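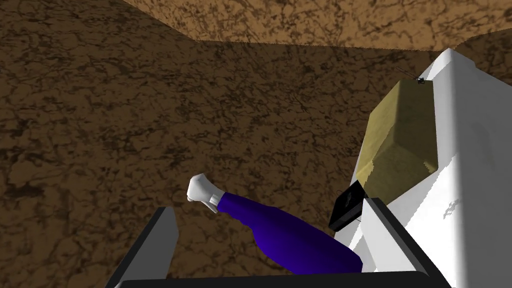 A spray-style bottle with a white top.

The ban on over-the-counter sales of emergency contraception in Mahlangu will not take effect this week. A district judge put the measure on hold on 4th June, one day before pharmacies were supposed to clear their shelves.

The order is temporary. Both sides must return to court in October, when the judge will hear arguments on whether the regional council had the power to pass the rule at all. Until then, pharmacies may sell the pills without prescription, as before.

The case was brought by Clostura, a patients' group, together with 103 pharmacists. Their lawyer, Etelka Illés, told the court that women in the rural districts would have to travel 60 miles to see a doctor who can prescribe – and that the pills work best when they are taken early.

The council voted for the ban in spring, after it received a petition with 622 signatures. Under the measure, a pharmacy could be fined $1,000 for each sale. A spokesman for the council said it will appeal against the order, but he did not say when.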